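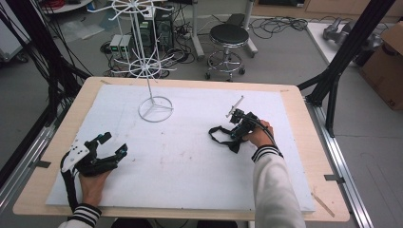
Moving the kettle, and other big decisions

So I finally moved the kettle. It has lived on the left of the sink since I got the keys, and every single morning I've carried it across the kitchen, dripping, to the side where the mugs are. Two years of that! Tin-yau came over in January, watched me do it once and asked why I didn't just swap things around. I had no answer.

What followed was a whole weekend of emptying cupboards. I found 30 takeout chopsticks, a jar of cumin older than my niece and the warranty for a toaster I gave away. The mugs came out of the high cupboard (I'm short, it was always a stretch) and I've been looking at stands for them. The ones that hang everything from hooks take up so little counter, and I like the plain white wire kind best. My big blue mug from Udia has a handle like a doorknob though, so it may have to sit on the windowsill by itself.

The coffee stayed where it was. I'm still on the dark roast from Peixoto, ground a bit too coarse because I'm lazy about the grinder - I know, I know. Tea moved down to the drawer under the kettle, and I keep opening the old cupboard for it and staring at the pasta.

Next up is the drawer with the batteries and string in it. I've been putting that off since before the kettle and I'll probably put it off until spring. If you've got a good way to store lids, please tell me, mine are all over the place and none of them seem to fit anything I own.

Contact | Copyright Hinent Kitchen Notes | Back to top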